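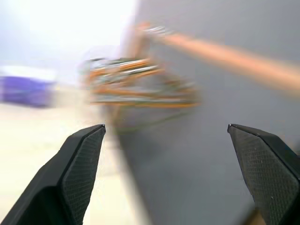 I have been testing the Zornton gripper kit for small parts since the start of the month, and I want to write my opinion in a few posts. I am not paid by Zornton and I bought the kit with my own money, second shelf from the bottom of their price list. My first subject is the pads, as this is what most people ask me. The fingers are black, smooth on the outside, and on the inside each one has a grip pad with a fine diamond pattern. When the arm moves fast, the whole bench turns into stripes of orange and purple, but the diamonds on the pads stay sharp. For me this is a good sign for the wrist camera: it is focused at the distance where the fingers are, and that is where I need it.

Who am I? I repair and assemble small control boxes in a workshop in Flundach. I have one robot arm, one bench and very little free space. I am not an engineer by school. I learned by doing it, and English is not my first language, so please be patient with my sentences.

What is in the kit: the gripper body, two fingers, a wrist camera with its bracket, one cable for power and data together, a bag of screws, the adapter plate for the arm, and a paper booklet. The software must be downloaded. There is no spare set of pads in the box. I would expect one at this price, and I have written this to the company.

The booklet is short but correct. Every step has a drawing and the drawings match the parts. I mention it because my last gripper, from Holroyd, came with a drawing of an older model, and I lost an evening with it.

Mounting. The adapter plate fitted on my arm without drilling. You put four screws, you route the cable along the forearm, you close the clips. I needed 70 minutes from opening the box to the first open and close. If you have mounted such things before you will be quicker.

One warning about the cable. The plug goes in at the side of the gripper body and it stands out more than on the drawing. If your arm turns the wrist to the end of its range, the plug can touch the forearm. I have limited the wrist rotation in the settings. An angled plug would solve it, and Zornton sells one as an extra – this should be in the box too.

The software is named Nestia. It is the same for all their grippers. You install it, you give the type of the arm, and it asks you to do a calibration. The calibration goes like this: the fingers close slowly, open fully, close again, and then the camera looks at a printed card which you put on the bench. Keep the card. I put mine in a plastic sleeve and pinned it above the bench.

I like that Nestia speaks in normal words. When something is wrong it says "the finger stopped before the expected position" and not a number that I must search for in a table. The menus are translated in several languages. I tried it in my own language for one day and then went back to English, as some of the words were chosen strangely.

Now the work itself. My most usual task is to take a short piece of wire from a tray and hold it in front of a terminal, so that I can fix it with my own hand. The robot is my third hand, nothing more. For this, the gripper must hold a thin thing without crushing the insulation, and it must not let it turn.

I made a test with a simple rule. The robot takes a wire, lifts it, carries it over the bench and stops. If the wire is still there and still points in the same direction, it is good. I did 80 lifts with the pads as they came from the box. In 9 of them the wire had turned between the fingers. It was dropped in 2 of them. The rest were good.

I should say that all the dropped ones were the thinnest wire that I use. With thicker wire I had no drop. So if you work with normal installation wire, my numbers are probably too severe for you.

The pattern on the pads helps more than I expected. My Holroyd fingers had smooth rubber, and a round wire could roll on it like a pencil. With the diamonds the wire rolls less. The other side of the coin is cleaning. Dust goes into the pattern and you need a soft brush. I brush mine on Friday before I go home.

Does it leave marks on the insulation? At the factory force setting, yes, on soft silicone wire I could see small dents. I put the force lower and the dents were gone. The slider for the force is easy to find in Nestia but it has no unit, only a scale from "soft" to "firm". I would prefer to see a real value.

Speed. The gripper opens and closes fast enough for me. The slow part is always the arm, or myself. There is a setting "quiet mode" which makes the movement slower and softer, and I use it when I have a customer on the telephone.

About the camera, as I promised. It sits at the wrist and looks forward over the two fingers, so you always see the tips in the picture. This is very practical when you teach a position, you drive the arm by hand and look at the screen. When the arm stands still the picture is good. In fast movement, everything behind the fingers is smeared, and I would not trust it to find a wire in that moment.

My solution is to let the arm wait a very short time before the camera looks. Nestia has a field for this, it is called "settle time", and it is hidden in the second page of the camera settings. After I found it, the wire was found in the tray much more often. In my opinion this field should be on the first page.

Strong light is a second problem for the camera. If a bright lamp or a window is in view, the picture becomes nearly white in that part and you lose the details there. I have moved my lamp to the side and put a blind on the window. It is a cheap remedy and it works also for my eyes.

Colours: if you can choose, take a plain bench surface and keep the wires in a colour which is far from it. Grey wire on a grey mat was the worst combination that I tried. Orange was the best. I have not tried every colour, so take this as one man's experience.

Support. I wrote to Zornton three times. The answer to the question about the plug came the next morning and it was written by a person who had understood the question. The answer about spare pads took longer and was only a link to the shop. To the third mail, about the unit for the force slider, I have had no answer yet.

They also offer a service plan. You pay per year, they send new pads two times and they lend you a gripper if yours must go for repair. I did the calculation and for one arm it is not worth it in my case. If I had three arms and people waiting for them, I would take it.

Things which I do not know yet: how long the pads last, what happens with the clips of the cable in a cold workshop, and if the camera bracket stays tight. I have put a line of paint on the bracket screws, so I will see if they move. I plan to write again in February when I have more hours on it.

Somebody asked me under the first post if the kit is good for a school. I think yes, with a teacher who is present. The fingers can pinch, even with low force. There is a stop button in the software, but I would not give it to young people without a real stop button on the table next to them. It is sold separately.

Another question was if it can hold screws. Big ones yes. Small ones, I could not do it in a repeatable way. The tips are narrow, but the small screws tilt when the fingers close. There are other fingers in the catalogue for this and I have not bought them.

And the last question, if I would exchange my old Holroyd for it. I have already done it, the Holroyd is in the cupboard. It was stronger, it could lift heavy things which the Zornton refuses. I never needed that strength. If you move metal blocks all day, you should keep yours.

What I would like to see changed: spare pads in the box, the angled plug in the box, a unit on the force slider, the settle time on the first page. All of this is small. The mechanical part I would leave as it is.

My recommendation for people with a small bench, thin parts and one arm: it is a good kit, buy the pads together with it, and take one quiet afternoon for the settings. If you have the same kit and your wires turn less than mine, please write which force you use – I still want to make mine better.

Small correction from 22 Dec 2023: I wrote that the software must be downloaded. A reader has shown me that there is a memory stick under the foam, below the adapter plate. I looked again and he is right, mine was still there.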